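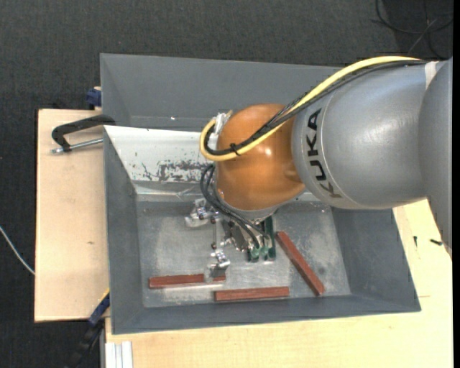

I spent most of this week sorting out storage for the workshop. For years I kept offcuts, bar stock and odd fittings in cardboard boxes, and the bottoms always gave way in the end. Now I want open-topped bins, one behind the other on the bench, with nothing stacked on top. Grey suits me, and I don't mind a metal floor that looks worn, as long as three bars can lie in it without being piled up. A pale wooden top underneath is good too, as small parts show up well on it.

I measured my own bench on 12 September 2026. It is 650 mm deep, so two bins will fit if I give up the shelf at the back. The shelf only holds tins of old screws, which can go in the cupboard.

Wiroj Boonyarit sold me four used bins for 20 pounds. One has a dent in the rim and I knocked most of it out with a mallet. They came with Clodero labels on the ends, and the glue took an evening to remove with white spirit.

The long bars are still on the floor by the door. I need a rack for those, and Arlindo Siqueira has offered me some angle iron if I collect it before December.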